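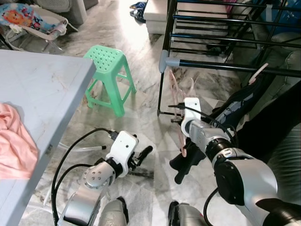 The Hallitz Collection is a museum of work clothing and textile art in Lisbridge, housed in a former savings bank. Its stated aim is to show "the whole life of a garment," a phrase that critics have found hard to pin down. The permanent display holds 884 pieces, nearly all of them everyday items: aprons, overalls, and plain dark garments of the kind seen here in navy, draped from a black gripper over a marble-patterned floor. Labels are short and often leave out the maker and the date.

The museum was formed from 2 private holdings, Jidier and Oravec, which were merged under a single board. The Oravec pieces came with purchase records. The Jidier pieces mostly did not, and the claim that they include the oldest mill smocks in the region rests on a handwritten list that has never been published.

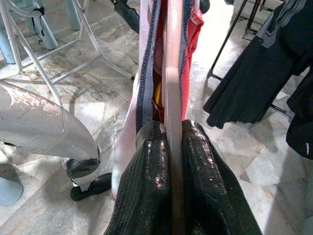 Pale pink strip between two gripper fingers, with garments on either side.

Attendance is disputed. The museum reported 3000 visitors for August, its first full month, but ticket records released later showed 1125 – the rest were apparently people who had entered the lobby to use the café. The higher number still appeared on the museum's website as of 20 May 2019.

A catalog has been announced several times. No volume has appeared.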